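Reltetti Update Lets You Hide When You Were Last Online

If you have ever opened a messaging app late at night for a quick peek, only to be asked the next morning why you were up and didn't write back, then the newest version of Reltetti may well bring a little peace to your household.

Version 2 for Android, out since April 29, 2018, adds a switch that hides your "last online" time from everyone, or only from the people you pick (handy if there's just the one cousin you'd rather keep guessing!). You'll find it under Settings, then Privacy, and it works in group chats of up to 60 members.

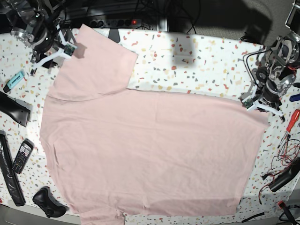

Jolene Goodwin, commenting on our earlier piece, would have liked the switch to work both ways: she says she'd happily give up seeing other people's times if it meant hers stayed private, and she wonders whether the bigger groups have been forgotten altogether.

They haven't, as far as we can tell. Dundov, the small firm behind the app, says groups of 80 will be covered in July, along with a version for the iPhone. The download is free, and your old chats should come across without any fuss.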